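Hamann Lab at Hammont shares results from its "patient wiping" study

HAMMONT, January. We've been sitting on this one for a while, and I'm very happy to finally get it out the door! I'm Roya Nikzad, I run the manipulation group at the Hamann Lab, and today we're releasing the results and the full set of recordings from a project we've been calling Posalska. It covers a job most of us do without thinking (clearing and cleaning a tabletop that still has stuff on it) and a training method that makes a two-armed robot quite a bit better at it.

The short version for anybody in a hurry: if you teach a robot to clean around small objects by giving it whole, uninterrupted demonstrations, it learns to rush. It goes for the dirty spot and plows through whatever is lying nearby. If you teach it with demonstrations that include the hesitations, the little pauses where a person backs off and comes in from another side, it gets much gentler. Our group used to trim those pauses out. We thought they were noise, and I was the one who wrote the trimming script, so I get to be embarrassed about it.

We recorded 1535 demonstrations for Posalska, all of them on one bench, with two arms working from the same rail. The objects are the kind of thing you'd find on a dresser or a garage shelf, plus bags and cloths, and we leaned hard on watches and straps. Straps are awful for robots. They're thin, they curl up, and they lie flat against the table so there's very little to grab. A strap that has been nudged once is a different shape from the one the robot was planning for.
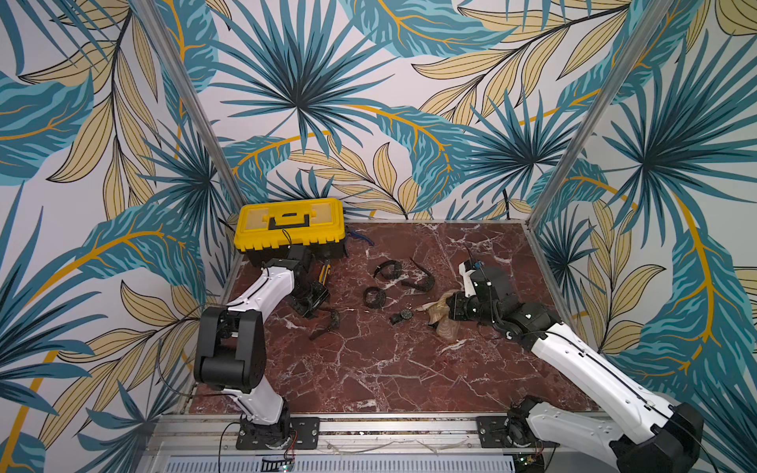 Annatjie Pillay and Cengiz Coşkun did most of the teaching, and between them they worked out the protocol we ended up keeping. Each task has 2 stages. First the arms deal with whatever is in the way, and then one of them picks up a cloth and works on the surface. The trick is in how the stages connect. With the old method the robot had a hard switch from "moving things" to "wiping," and if a strap was still in the wiping path after the switch, too bad for the strap. With the new method it can drop back to moving things whenever it wants to. Cengiz calls this "changing your mind," and the name has stuck even though the paper says something stuffier.

We compared the trimmed and untrimmed training on 6 table layouts that neither version had seen before. The untrimmed one left more objects where they were supposed to be in 5 of them. The sixth was close to a tie, and I'd rather tell you that than have you find it in the appendix. It was the layout with the most cloth on the table, and cloth on cloth still gives us trouble. The robot also got slower, which you'd expect from something that has learned to pause. For a factory line that would be a problem. For a kitchen counter I think most folks would take it.

"I wanted the slow parts back in from the start, mostly because cutting them out was so tedious," said Annatjie Pillay, who led the data work. "Then we looked at the runs side by side and I felt a lot smarter than I had any right to."

The wrist cameras turned out to matter more than we'd planned for. From overhead, a black strap on dark red marble pretty much vanishes. Up close you get the edge of it, the shadow, the veins in the stone, and enough detail to tell a smudge from a scratch. When we took the wrist views away, the pausing behavior mostly went with them, so I wouldn't try this method with an overhead camera alone.
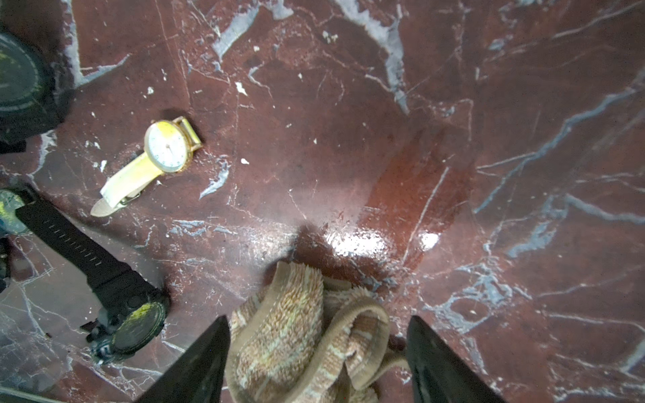

Wrist camera view: gripper fingers on either side of a towel, with watches on the marble nearby.

We paid for a good chunk of this with a grant from Pruromden, whose program lead, Elfriede Haberkorn, visited the bench and asked better questions than our reviewers did. "The group kept the awkward moments in the data and then measured what they were worth," she said. "I'd like to see more of that in the work we fund."

The recordings, the layouts and the training code are free for research use starting today. Next up is glassware, which scares all of us.

For recordings, interviews or a visit to the lab, please contact Ilse Rieger in the Hamann Lab press office, Hammont. She's in from 9 a.m.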